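**Ticket 758: right gripper drops or twists phones at pick, bench cell 2**
Opened by: Tainá Guimarães
Assigned to: Wellington Caldeira
Status: monitoring

**Reported problem**

Right arm picks a phone by the long edge, lifts it, and the phone rotates in the jaw before it gets to the tray. Sometimes it lets go completely. Left arm is fine with the same phones. Started after the software update, but Osvaldo says he saw it once or twice in June as well.

**Wednesday, September 25, 2024, Wellington**

Read the log first. Grip force on the right reaches the setpoint every time, so the motor is doing its job. Jaw position at close is not steady from one pick to the next, with the same phone in the same spot. That points to the fingers or the finger mounts.

Ran 5 slow picks by hand from the pendant with a mix of phones and cases on the table. Stopped the arm on one of them with the phone just off the surface so I could look at the contact.
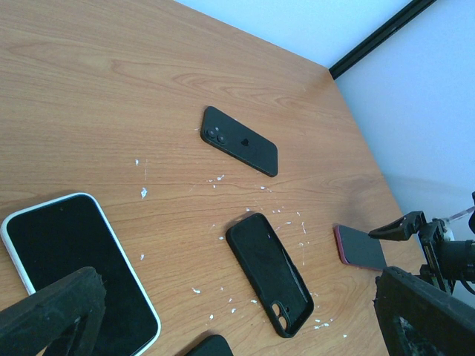 The phone sits in the jaw at a slight angle. Pushing on it lightly with a finger, I could turn it without much effort. Backed the arm off, set the phone down, powered off and locked out before touching the jaws.

Findings:

- Finger mount screws on the right gripper: one loose by half a turn. The rest tight.
- Finger surface on the right is worn near the tip. It feels smooth there compared with the rest.
- Cable and connector OK.
- Left gripper checked for comparison, no play in the mount.

Also, the table needs to be cleaned between runs. There are white crumbs all over the middle of it. I don't know what they are. I don't think they caused this fault, but if one gets between the finger and the phone we will be chasing it again.

**Work done**

1. Removed both right fingers, cleaned the mount faces, put in the spare pair from the Nasteo drawer.
2. Thread lock on all mount screws, tightened to the value on the card.
3. Wiped the table and the jaws.
4. Ran the zero routine for the right gripper. Left alone the force setting.

Ran the slow picks again and the phones stayed straight. Put the cell back in auto at half speed.

**Reply, Tainá**

Thanks. Do we have a change interval for the fingers? The Fomuveo sheet doesn't give one.

**Reply, Wellington**

No. The counter was at a little over 4,000 picks on the old pair. I'd inspect at half that and write down what we see. Lindalva is ordering two more pairs, that drawer is now empty. Please leave the ticket open until the cell has done a full week at normal speed.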